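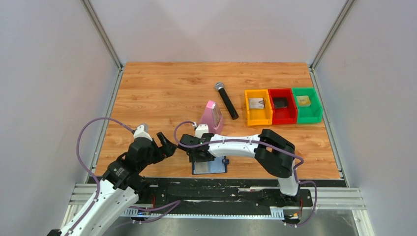
Shared calendars are where small firms lose their tempers, according to Jasper Bosman, and the trouble nearly always starts when two people move the same job before either of them has had a coffee.

I have wanted to talk to somebody about this for ages. I spent four years answering the phone for a plumbing company, and the diary was the thing that ruined my mornings. So when I heard that Dasteto had rewritten the calendar in Pluneck, its scheduling app for trades, I asked for an hour with Bosman, and he brought Pieter Martens along on the call. Martens runs the heating firm of the same name and was one of the first to try the new version.

Reading time: 5 minutes
Last updated: 02/03/2022

The old calendar worked the way most of them do. Whoever saved last won. If the office moved a boiler service to Thursday while the engineer was in a cellar with no signal, and the engineer then marked it as running late, the job jumped back to where it had been. The customer had already been told Thursday.

"We had a support folder just for that," Bosman says. "It had 244 messages in it when I started, and I read all of them over a weekend. Lots were the same message. Where has my job gone? It was on the screen and now it's not on the screen."

What he built splits a job into small pieces. The time is one piece, the person is another, the notes are another, and so on through parts and photos. Two people can change different pieces of the same job and both changes stay. Only when they change the same piece does Pluneck stop and ask, and it asks the person who owns the day, normally the office.

It sounds so simple when he explains it! I asked why it hadn't been like that from the start.

"It was quicker to build the other way," he says. "And for one person with a phone the other way is fine. It's when you get a second phone that it goes wrong, and by then you've got customers and you can't just turn it off for a month."

Martens has 25 people, and 23 of them are out on the road on a normal day. Before Pluneck they used Braro, a desktop program that lived on a single computer by the back door. He is fond of it, I think. He mentions it a lot.

"Braro never lost anything," Martens says. "It couldn't, there was only the one. But you had to ring in to find out where you were going next, and at half past seven there's a queue of people ringing in. My sister would have a phone on each ear."

He tried the new calendar with three vans first, in July, picking the quiet season on purpose. The first week was rough. The engineers kept getting questions on their screens that should have gone to the office, and one of them switched the notifications off altogether and spent a day doing Tuesday's list on a Wednesday.

Bosman laughs at this, but he had plainly heard it before. "That was a setting. The owner of the day was blank, so it asked everyone. Now you can't leave it blank."

"I rang him about it," says Martens.

"He rang me twice."

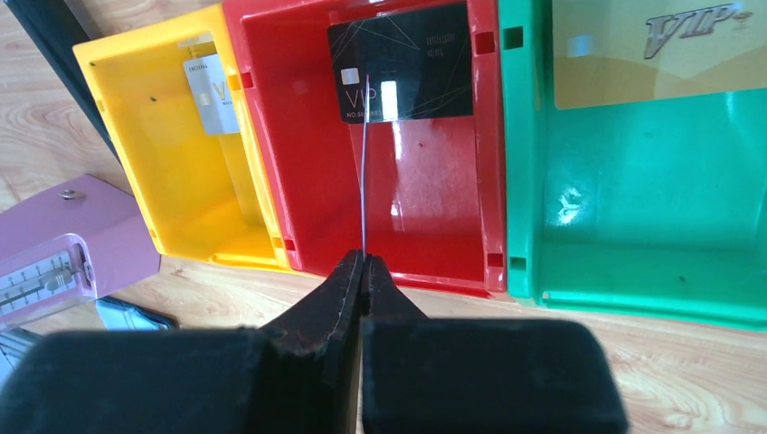 Three open bins on a wooden tabletop, with the yellow one on the left.

I could have talked about the "ask" screen for the whole hour. It shows both versions of the change next to each other, with the name of who made each and when, and two big buttons. There was a third button in the first draft, which merged the two by guessing, and it was the part Bosman was proudest of. Testers hated it. They didn't trust a time that neither person had typed, and having watched dispatchers work I completely understand why. If I see 10.15 on a job and the engineer said ten and the office said half past, I want to know who to shout at.

"I took it out on a Friday and I sulked," Bosman says. "But the screen is faster without it. People look, they press, they go on with their day."

The other change I love is the history. Press and hold on any job and you get a plain list of everything that has happened to it, in sentences. Moved by the office. Given to another engineer. Note added. Martens says his engineers use it more than he does, mostly to prove that a late visit was late before it reached them.

There are gaps, and both men were open about them. Repeating jobs are still awkward. If you move one visit in a yearly service plan, Pluneck asks whether to move the rest, and the wording of that question has confused nearly everyone who has met it, me included (I pressed the wrong one on the demo and sent a whole pretend street of boiler checks into the following spring). Bosman has new wording waiting. He read me two versions and I liked the shorter one, "Just this visit" and "This visit and later ones", which seems to me as clear as you could ask for.

Martens would like to print. He still pins the week up on paper in the workshop, and the print view cuts long addresses in half. He raised it during the call, very politely, and Bosman wrote it down while we listened to his keyboard.

I asked what each of them would say to a firm that's still on a paper diary and a bit nervous about the whole thing. Martens went first.

"Start with the people who complain the most," he says. "I gave it to the nice ones first and they didn't tell me anything. They just put up with it. Then I gave it to a proper moaner and by lunch I had a list."

Bosman's answer was about phones. He wants people to open the app once in the morning while they still have signal, so the day is stored before they head underground or out past the last mast. After that it will look after itself until they are back in range, and changes made in the cellar go up in the order they were made.

We ran over by a good bit. At the end Martens had to leave for a job himself, and he held his phone up to the camera so that we could see it had been moved forward by half an hour. The note underneath said the customer had a dog and would he please shut the gate.

Our newsletter goes out once a fortnight. Enter your email address to subscribe. You can unsubscribe at any time.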